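Was der Estrich noch weiß

Wer in den Mietshäusern am Rand von Modness eine Wohnung übernimmt, bekommt den Keller meist dazu, ohne dass im Vertrag viel darüber steht. Ein Verschlag aus Latten, eine Nummer an der Tür, ein Vorhängeschloss, zu dem der Schlüssel fehlt. Lange hat das gereicht. Der Keller war für Kohlen da, später für Kartoffeln und Fahrräder, und wenn im Frühjahr die Wände dunkel wurden, stellte man die Kisten eben auf Ziegel.

Inzwischen liegen in vielen dieser Keller Dinge, die Feuchtigkeit schlecht vertragen: Akten, Matratzen, Werkzeug mit Akku, Kinderkleidung in Kartons. Mit dem, was unten steht, sind auch die Ansprüche gewachsen. Die Häuser sind dieselben geblieben. Die meisten wurden vor mehr als 100 Jahren gebaut, mit Bruchsteinmauern, die direkt im Erdreich stehen, und mit Böden, unter denen nichts liegt als Sand.

Ein solcher Keller wird nie ganz trocken, und er war auch nie dafür gedacht. Das Wasser steigt in der Mauer auf und verdunstet innen wie außen, solange der Putz es durchlässt. Schwierig wird es dort, wo jemand in guter Absicht eine dichte Schicht aufgebracht hat, Zementputz etwa oder eine abwaschbare Farbe. Dann sucht sich die Feuchte einen anderen Weg und kommt ein Stück weiter oben heraus, manchmal erst im Treppenhaus.

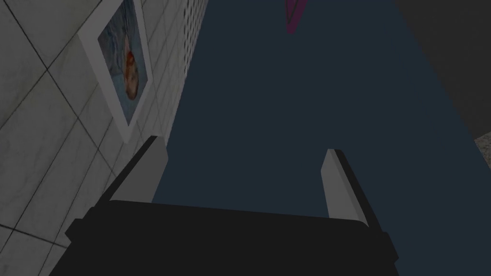

Die Autorin schreibt als freie Journalistin über Altbau, Handwerk und Wohnen.

Im Viertel Cledo hat eine Hausgemeinschaft vor einigen Jahren den umgekehrten Weg gewählt. Der alte Sperrputz kam herunter, die Fugen wurden ausgekratzt und mit Kalkmörtel gefüllt, danach blieb die Wand einen Winter lang offen. Für das Material gingen 3.000 Euro weg, die Arbeit machten die Bewohner selbst. Schön sieht es nicht aus. Der Mörtel hat Flecken, und an der Nordseite blühen jedes Jahr Salze aus, die abgebürstet werden müssen. Die Kartons stehen trotzdem wieder unten, allerdings auf Regalen und mit einer Handbreit Abstand zur Wand.

Der häufigste Fehler hat mit dem Mauerwerk wenig zu tun. Er passiert im Sommer. Wenn es draußen warm ist, öffnen viele die Kellerfenster, um durchzulüften. Die warme Luft bringt Wasser mit, das sich an den kühlen Wänden niederschlägt, und am Abend ist der Keller feuchter als am Morgen. Gelüftet wird besser nachts oder in der kalten Jahreszeit. Ein einfaches Hygrometer hilft, noch besser sind 2 davon, eines drinnen und eines draußen, wobei man die Temperatur immer mitlesen muss. Die relative Feuchte allein sagt wenig aus.

In der Siedlung Inum, wo die Häuser jünger sind und die Keller aus Beton, liegt der Fall anders. Dort kommt das Wasser meist durch undichte Lichtschächte oder verstopfte Fallrohre, und ein Nachmittag mit Schaufel und Gartenschlauch bringt oft mehr als ein Entfeuchter. Solche Geräte gibt es ab 200 Euro, sie verbrauchen Strom und wollen geleert werden. Nach einem Rohrbruch sind sie unverzichtbar. Als Dauerlösung taugen sie selten – bei offenem Fenster laufen sie ohnehin ins Leere.

Bleibt die Frage, was überhaupt nach unten gehört. Glas, Metall mit etwas Öl, Farbe in geschlossenen Eimern, Wein und Kartoffeln halten sich gut. Bücher, Leder und Fotos gehören in die Wohnung, auch wenn dort der Platz fehlt. Wer unsicher ist, legt im Dezember ein Blatt Zeitungspapier auf das unterste Regalbrett und nimmt es im März wieder in die Hand. Wellt es sich, kommen die Kartons nach oben.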